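3.2 Checkpoints and household supply

The ceasefire line between Herik and Seltlow has been closed to commercial lorries since March, and residents on both sides now depend on what can be carried across on foot. Under the terms negotiated by the two delegations, each adult may bring one box of sealed food per crossing. Toft and Yap (the second author) treat the rule as a concession to Herik. We read it as a test of whether local commanders would obey an order that brought them no gain.

Our data come from a survey of 2,000 households, carried out in two rounds by teams under Prasertsri and Estrella. Respondents were asked what they had bought, where, and whether any of it had been taken at a checkpoint.
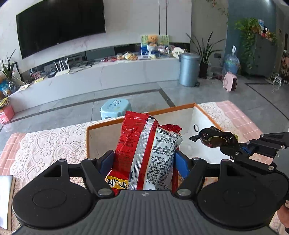 Figure 2. Packaged snack held in front of an open cardboard box.

Reported seizures were more common on the Seltlow side in the first round and fell sharply in the second. The fall followed the replacement of the garrison at Dalisay and came before any change in the written terms, so it cannot be put down to the revised text. Magbanua's account of the talks gives the same order of events.

Two limits apply. Households that had left the district before the first round are missing from the sample, and answers about payments to soldiers are likely to understate the practice. Section 3.3 takes up the second point, using the Nernura market records as a check on stated prices.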